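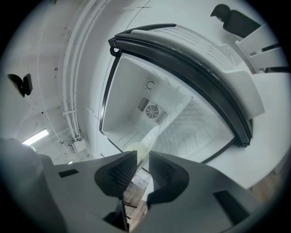
My sister swears a fridge has to stand for a full day after a move before you plug it in, and now I'm dithering. We're moving to Mornstead in April and the little fridge is coming in the back of the car, lying on its side because it won't go in any other way. It's only a 43 litre one. Is a day really needed, or can I switch it on once the kettle's found?
Honeylyn Navarro

Depends how long it was lying down. Mine did the trip on its back, I stood it up overnight and it's been fine ever since! Check your booklet first though, some makers give their own figure and I'd go with that over me. Empty it completely, take the shelves out and wrap them in towels (I didn't, and paid for a new one), and tape the door shut with something that doesn't leave gunk behind. 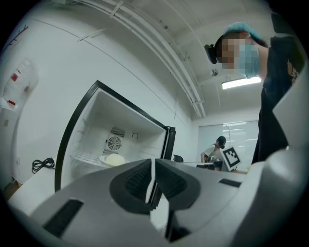
Cleaning it before you go
Bicarb in warm water, wipe round, then leave the door open till it's bone dry. Don't forget the rubber seal, mine was disgusting. If you've got a long gap before plugging it in again, prop the door open with a rolled-up tea towel or it'll pong.
Erhan Çetinkaya

just plug it in, never waited in my life
Clulik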